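Forty days without the dryer

Ok so quick one tonight, it's past eleven and I have a load hanging over every door in the apartment. But people keep asking how the no dryer thing is going so here goes.

Background for anyone new. Dryer died in October. Loud bang, burnt smell, dead. The repair place (Matar, over by the bus depot) wanted 259 to open it up and fix whatever they found, and the thing was secondhand when I got it. New one, delivered, old one hauled off, way more than that. So I said fine, forty days, air dry everything, see if I miss it. Wrote 40 on the fridge and crossed off numbers like a prisoner.

I'm done with the 40. I still don't have a dryer. Make of that what you will.

First week was awful, not going to lie. I washed like I used to wash, which was everything on one night, three loads back to back, and then where does it go? Shower rod. Chair backs. The top of the bookcase. Towels took two full days and came out like cardboard. The whole place smelled like a basement. I nearly caved and called Matar back.

What fixed it was dumb and simple. One load a day, small. In the washer before I shower, hung up before I leave. By the time I'm home most of it's done. Jeans no, jeans are their own thing, jeans go over the bedroom door by the waistband and you just leave them alone till tomorrow.

Second fix was the extra spin. My washer has a button for it that I had never once pushed in all the years I've lived here. Push the button!! Takes hours off. Sweatshirts went from a day and a half to overnight.

Third was getting a decent rack. I started with a cheap one from Brasent that folded up on itself the second you put a wet towel on it. Twice. In the night, sounded like a break in. Took it back and got the Jillum one, the tall one with the arms that swing out, 46 bucks on sale. Sturdy. Ugly. Takes up the whole hallway when it's open so you have to go sideways past it to the bathroom. Worth it. If you've got the room get it, if you dont, measure first. I didn't and got lucky by an inch.

Now the stuff I was wrong about.

I figured everything would be wrinkled. It's not, mostly. You have to snap it hard before you hang it, like really crack it, twice, and smooth the collar down with your hands. Shirts on hangers, buttoned at the top. I iron less than before, because before I'd leave things balled up in the dryer until the next morning and then act suprised.

I figured I'd save a ton of money. Eh. The electric bill went down, but the heat's been on more too so who knows. Not going to pretend I did the math. Some guy on a forum says he has saved 3000 dollars over the years line drying and good for him, I think he has a yard.

And I figured I'd shrink fewer things. That one's true. Very true. I have a black top I'd given up on because every trip through the dryer took another half inch off the sleeves. It has stopped getting shorter. That alone.

Folding is where I still fall apart. When the dryer buzzed there was a pile and I dealt with the pile, eventually. Now things get dry at different times so there's never a pile, just one shirt here, two socks there, a pillowcase. It all migrates to the bed. Then it's bedtime and it migrates to the chair. Then in the morning, back to the bed. I'm basically walking my laundry around the apartment.

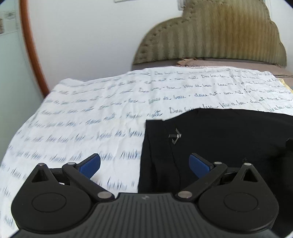

The bed, as usual. Blue script on white, plus something black.

My rule now is nothing sits on the bed after dinner. I break it maybe every other night. But when I keep it the whole evening feels better, I don't know why, it's five minutes of folding with the radio on. I do blacks first because they show every bit of lint and I want the good light for that. Then whites. Then the socks, which I hate, which I do last, which is why there's a bag of single socks in the closet I'm not ready to discuss.

Anything with writing or a print on it I turn inside out before the wash. Does it matter without the dryer heat? Not sure. Old habit. I lost a really nice shirt to cracking a few years ago and never got over it.

Few more things fast, then bed.

Towels. Still the weak spot. I shake them out a lot, before and after, and I use half the detergent I used to, and they're ok now. Not fluffy. Ok. You get used to a scratchy towel and then you go to a hotel and feel like royalty.

Sheets. Laundromat. I tried hanging a fitted sheet indoors exactly once and it was like living in a tent. There's a Miludari on the corner that's open till midnight and I take the bedding there every other week with a book. Is this cheating? A couple of you said in the comments it's cheating. It's my blog, it's not cheating.

Damp. If you do this in a small place you HAVE to move the air. I've got a little fan on the floor pointed up at the rack and I crack the kitchen window even when it's freezing. Windows were fogging up the first couple weeks, none since. Check behind your furniture too. I pulled the dresser out from the wall last weekend and it was fine, but I was scared to look.

Guests. Put your underwear on the low bars at the back. Learned that one the hard way, the super came up to look at the radiator and there it all was at eye level.

Smell. If it smells when it's dry it was in the washer too long wet. Wash it again, no shortcut, I tried vinegar in a spray bottle and then I had a smelly shirt that also smelled like salad.

So am I getting a new dryer? Don't know. The dead one's still in there with a plant on top of it, and I'd have to pay somebody to haul it, and the plant likes it there. Maybe in spring when there's some money. Or maybe I put a shelf in that spot and call it a pantry. The kitchen has about four inches of counter and I could really use a shelf.

Someone asked for the rack link, I'll add it tommorow when I find the receipt. And yes I'll do the post about the stain stuff, it's half written, has been since summer.

Ok. Jeans are dripping on the floor, gotta go put a towel down.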